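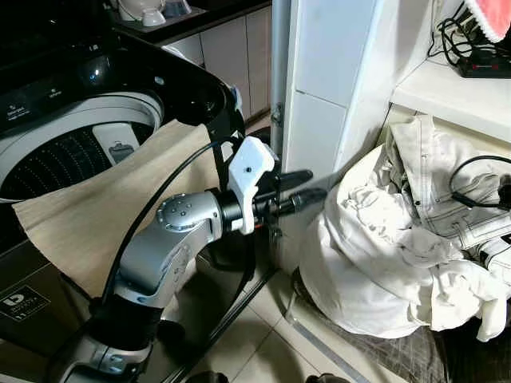
Speaker notes, Tuesday session, project Hakala
Talk length: twenty minutes with questions

Slide 1. Title
Good afternoon, and thank you for the invitation to Darkbridge. I will speak about one household task, doing laundry at a top-loading washer, and about one change in how we label the demonstrations for it. Please stop me if I speak too fast.

Slide 2. Why cloth is difficult for us
A cup has one shape. A sheet or a bag has a new shape each time somebody drops it on the floor. For a policy which learns from demonstrations, this means that two episodes of the same task can look very different in the first second, and also in the last one. We knew this before we started, but I think we did not respect it enough.

(Pause here. Last time I went too quickly to the numbers.)

Slide 3. The data
We collected 906 episodes with two arms, by teleoperation, in a home setting in Gomesbridge. 166 of them we kept apart for evaluation and never used in training. The operators were free to choose which arm goes first. This freedom made the data more natural, and it also gave us most of our trouble.

Slide 4. What went wrong at the beginning
Our first policy was trained on whole episodes with one sentence of instruction. It reached for cloth quite well. Then it often stopped between the washer and the laundry on the floor, with the fingers open, and it made small movements left and right. We call this waiting. In the demonstrations the operators also waited at this point, to decide what to take next, and the policy learned the waiting very faithfully.

Slide 5. The method
We call the method Wultar. Each episode is cut at the moments of contact, when a gripper closes on something or lets it go. Every piece gets its own short label. "Take the left handle" is one label, "take the right handle" is another. The pauses between the pieces are marked as pauses and have a lower weight in training. We do not delete them. When we deleted them, the arms made a jump at the cut.

The labels are made in 2 passes. The first pass is automatic, from the gripper signal. In the second pass a person corrects the borders. The second pass is slow and boring, and I want to be open about its cost.

Slide 6. Two hands on one bag 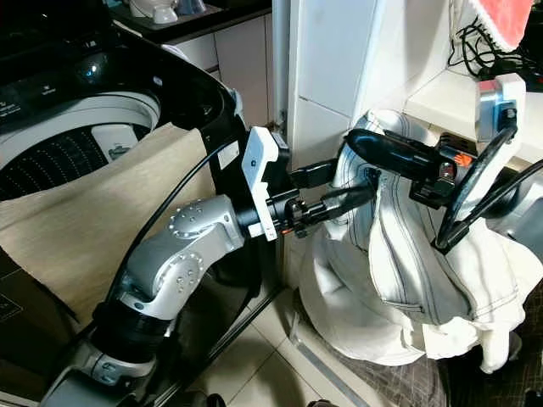
Both grippers at the handles of the white laundry bag, next to the washer.

Say: the bag is our favorite test, the handles are narrow and the body is soft. If one arm pulls too early, the other handle moves away from where the camera saw it. With Wultar the second arm has its own label and its own start, so it can look again before it closes.

Say also: the folds hide a lot. From the head camera we can see the handles, but we have very little information about how the weight lies inside the cloth.

Slide 7. Result
The waiting became much shorter on the evaluation episodes. We trained with 5 random seeds and the direction was the same in all of them. For single-arm pieces the improvement is small, and I would not make a big claim from it. For the handles it is clear.

(If somebody asks for the table, it is in the backup slides, after the references.)

Slide 8. Limits
One home, one type of washer. Light and floor are always similar. We have not tested dark cloth on the dark parts of the machine, and I expect problems there. Correction of borders by a person does not scale to a much bigger collection.

Slide 9. Next steps
We want to learn the borders from touch, and we want to repeat the collection in a second home before September. Thank you. I am happy to take questions.

This website uses cookies to improve your experience. Accept all | Manage settings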